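Shared workspace, Potitz building – minutes, June

The meeting opened at 4 p.m. on Wednesday in the main room. The minutes of the last meeting were accepted with one change: the Masen invoice is for the door closer, and the blinds are billed separately.

**1. Budget**

Upkeep has 1,000 left until the end of the quarter. Of that, 400 is held for floor care. The rest may be spent on lighting.

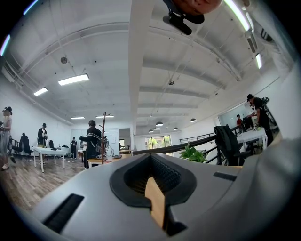 **2. Lighting and ceiling**

Limer sent a quote for new tubes and a yearly check of the fittings. The price is good for 25 days. Some members asked for softer light at the desks. It was agreed to get a second price from Abdel Rahman before deciding. The dome pendants toward the glass door will stay as they are, and the quote should cover the fluorescent panels only. Pipes and beams remain exposed – the idea of a lowered ceiling was dropped. The air-conditioning filter is to be cleaned before July.

**3. Floor**

The planks will be oiled over a weekend. Desks on that side must be cleared by 6 p.m. the evening before. No chairs without felt pads after that.

**4. Other business**

Headset calls: keep voices down near the desks. The request for a second coat rack is carried over.

Closed at 5:10 p.m.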